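From: Woo
To: Testau building list
Date: 7th August
Subject: Re: Small electronics bin, what goes in it

On the list, Coller wrote:
> The bin by the mail room is full again and half of it is chargers.
> Are we supposed to be throwing these out? I have a drawer of them
> at home too and would like to know before I bring it down.
> Also, does the cable have to be with it?

Please don't put chargers in the trash. Vekley takes them with the other small electronics, and the next pickup is already booked. In May they took 40 pounds from our building and most of that was chargers and cables.

The cable does not have to be with it. If the cable comes off, take it off and put it in the gray tub. If it is molded on, wrap it around the charger and put both in the bin. A lot of people have asked which kind is which, so look at the end. If there is a socket there, the cable comes off. 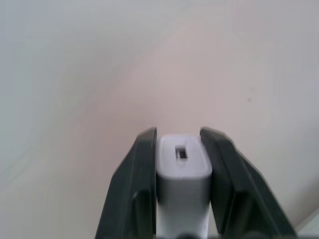

White charger with what looks like a USB-A port in the end. Goes in the bin without a cable.

Chargers that still work can go on the shelf in room 415 instead. Put a piece of masking tape on the side and write "works" on it. Please test it first with your own phone. I cleared the shelf last week and several of the taped ones did nothing.

Loose batteries and power banks do not go in either place. Vekley will refuse the whole bin if they find one. Those have to go to the counter at the Testau transfer station, which takes them from residents at no charge.

Coller, a drawer's worth is fine, but bring it down in a bag so I can set it next to the bin if there is no room.

Woo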